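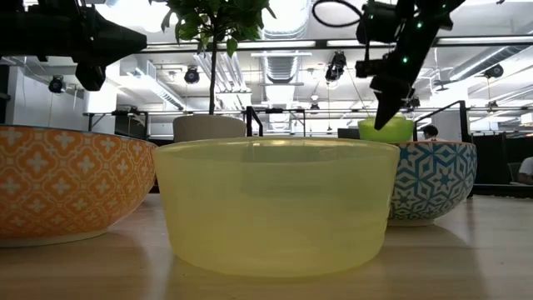 Who has to fill this in, the person driving the arms or the person watching?
Whoever is driving. The watcher initials the last line and is allowed to disagree in writing.

Dendia bench, two-arm teleoperation, bowl sorting task
Pre-session and between-batch checks
Comments by Viera Kuruc, November

1. Emergency stop pressed, released, pressed again. OK.
Comment: Both arms went limp on the first press. The second press is for the people who don't believe the first one.

2. Leader handles at rest before follower arms are powered. OK.
Comment: Please put the handles in the cradle. Last batch they were left hanging off the chair, and the followers woke up and faithfully copied a chair.

3. Speed limit set to 200 mm per second for new drivers, 500 for signed-off drivers. FAIL, corrected.
Comment: Found at 500 with a new driver's name on the sheet. He said it felt responsive. I'm sure it did.

4. Cables clear of the joints through full travel. OK with note.
Comment: There's a loop of black cable standing out to the left of the right arm. Swing the arm slowly through its whole reach and watch the loop, not the gripper. Retie if it touches anything.

5. Gripper fingertips tight, no cracks, no tape. OK.
Comment: "No tape" includes clear tape. I have excellent eyesight and a grudge.

6. Bowls inspected for chips and sharp rims. OK.
Comment: Patterned ones, orange and blue-and-white, checked by running a gloved thumb along the rim. The lime-green and the pale yellow get the same thumb. Anything chipped goes in the reject crate and not back on the shelf facing the wall.

7. Spacing between bowls suits the task card. OK with note.
Comment: The orange and the yellow are nearly rim to rim from where the fixed camera sits. If the card says "separated," separate them in both views. If it says "crowded," leave them alone and stop tidying. The policy has to learn from a messy table at some point, and Jireš keeps straightening it.

8. Potted tree placed as on the card. OK.
Comment: It counts as an obstacle. It goes behind the bowls, and leaves that get knocked off are to be logged as contact. Yes, every leaf. No, "it was autumn" is not an entry.

9. Fixed camera view unobstructed, focus locked. OK.
Comment: The see-through yellow bowl is a nuisance for depth and that's why it's on the card. Don't swap it for a solid one because the numbers look nicer.

10. Nobody within reach of the arms while they are live. OK.
Comment: People in the background of the hall are fine. People leaning in to nudge a bowl are the reason for item 1. Say "hands" and wait for "clear" before you touch the table.

11. Driver break after 16 demonstrations. FAIL.
Comment: Log shows 40 in a row. The late ones are usable if you'd like a robot that puts bowls down as though it hates them. I've flagged the lot for review and asked Plarkgate to hold off on training with them.

12. Failed grasps kept, labeled and not deleted. OK.
Comment: Finally.

13. Arms parked, power off, handles in cradle, log saved. OPEN.
Comment: To be ticked at the end of the session. It was already ticked when I was handed the sheet, which shows confidence. I've crossed it out.

Actions
Item 3: speed profile to be tied to driver login. With Cliletti, who own the software.
Item 11: counter to lock the handles until the break is taken. Same.
Item 4: recheck loop before the next batch.

Checked by: V. Kuruc
Watcher's initials: pending, he's at lunch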